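4. Comparing finger pads on the hand-held gripper
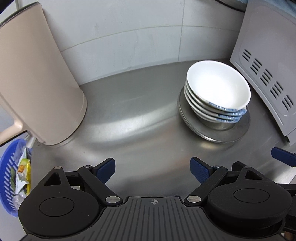 Fig. 4-1. Pitcher and bowls on the steel counter, gripper pads open.

Use this section when you have more than one set of pads and someone has told you theirs is better. The Galtau data sheet says its crosshatch pads hold "most kitchen items." We could not find out which items, or who tried them. Run the test yourself before you order pads for every unit.

You will need the hand-held gripper, both pad sets, a hex key, a kitchen scale, a lint-free cloth and the log sheet from Appendix B. Allow almost 575 minutes for two full pad sets, spread over two sessions. Ross Dow got through one set in a morning but skipped the repeat runs, and his numbers were no use to us.

4.1 Before you start

1. Check that both fingers move freely through the full stroke. If one lags behind the other, go to Section 3 and fix that first. A sticky linkage will look like a bad pad.

2. Wipe the pads and the counter. Let them dry.

3. Hold the gripper with the target mark in the camera view and close the pads on nothing. The pads should meet flat. If they meet at the tips only, loosen the pad screws a quarter turn, press the pads together and retighten.

4. Write the pad part number on the log sheet now. Pads from Galtau and Bengate are hard to tell apart once fitted.

CAUTION: Keep your free hand out of the linkage. The cutouts will catch a fingertip.

4.2 Pitcher test

1. Put 8 cups of water in the pitcher. Weigh it and log the result.

2. Approach the handle from the side. Close until the pads stop moving, then squeeze once more.

3. Lift to the height of your hand and hold for 12 seconds.

4. Set it down. Log "held," "slipped" or "dropped." There is no "mostly held" – Gavin Mowat wanted one and we said no.

5. Repeat until the row on the log sheet is full, then repeat with wet pads.

Note: Matte plastic is kind to rubber. A good score on the pitcher tells you very little about anything glazed.

4.3 Bowl test

1. Stack the bowls on the round steel plate.

2. Take the top bowl by the rim, one pad inside and one outside. Do not grip the whole stack.

3. Lift straight up. If the second bowl comes along, log it as a fail even if you recover it.

4. Set the bowl down on bare counter and go on to the next.

CAUTION: Ceramic chips. Wear eye protection and stop using any bowl with a damaged rim.

Note: Clémence Chevalier tilts the gripper forward before closing and gets better results than the rest of us. We have not decided whether that is skill or a flaw in the test. Until we do, have the same operator run both pad sets.

4.4 Reading the results

Compare wet scores first. Dry scores were close for every pad we tried, including the cheap ones.

Do not pool results from different operators. Do not use the grip force shown in the Flimwood viewer as a pass mark either. It is worked out from finger position, and a soft pad throws it off. Tibor Veres checked it against a load cell in April and the two did not agree well enough for us to print a correction.

If the two sets finish within one drop of each other, treat them as equal and buy on price. Replace pads when the crosshatch has worn smooth at the tip, whatever the supplier's stated life.

Questions about this section: Szymon Kaczmarczyk, Gripper Test Bench, ext. 2060 | Copyright Flimwood. All rights reserved. | Back to top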